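Equipment Plan and Budget for a Two-Arm Tabletop Sorting Cell
Project report, Planness group: Lutfa Jayasinghe, Chaminda Barua, Shabnam Warraich
Supervisor: Dilruba Gamage 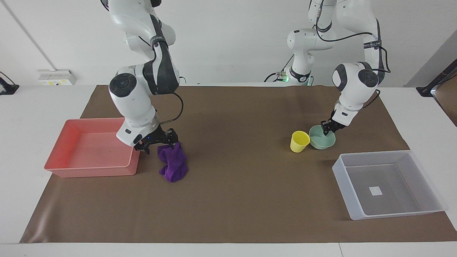 Figure 1. Both arms at the table: right gripper closed on a purple cloth, left gripper at the rim of the mint-green bowl.

1. Purpose

The department asked for a purchase plan for a second cell before the April budget round. The plan covers the table, end effectors, work objects and spares. The arms are funded separately and are treated as fixed.

2. Requirements

The second cell must run the same tasks as the first without changes to the task scripts. Table height, arm spacing and reach to the front edge therefore have to match. Both arms need parallel two-fingered grippers. A single gripper type lets us keep one set of spare fingers for the whole lab.

The work objects are household items: cloths, a bowl, a cup and shallow trays. Rigid items place few demands on the fingers. Cloth is harder, and it set the requirement for the finger pads. Pads that hold a bowl rim well can still let a folded edge slide, so pads were compared on cloth only.

3. Options considered

Two suppliers quoted for the grippers. Waltow sells the gripper with pads and cable as a set. Biswas sells the parts separately at a lower unit price, but the cable must be made up in our shop. Prasanna Wijesinghe in the shop put the cable work at 9 hours for the full order. With shop time charged at the internal rate, the Biswas total came out over 2 percent higher. We recommend Waltow.

The table can be bought from Nekarberg or built in house. A built table is cheaper, but the shop is booked through the end of the term. We recommend buying.

4. Consumables

Brown kraft paper is laid over the white tabletop as a work surface. It wrinkles with use and needs replacing, so it is budgeted by the roll. One roll per term is enough for both cells. Cloths, cups, bowls and trays go on the same line. Duplicates should be ordered together, as colors are often discontinued between orders.

5. Spares

For each gripper type we budget 2 finger sets and 2 cables. Cables that run along the outside of the arm are exposed to snagging and should be inspected monthly. Wrist blocks are left out because of the unit cost; the Waltow lead time is acceptable if one fails.

6. Open items

Delivery cost for the table has not been confirmed. The clamp style for the table edge depends on the final top thickness, and Chaminda will update that line when Nekarberg sends the drawing.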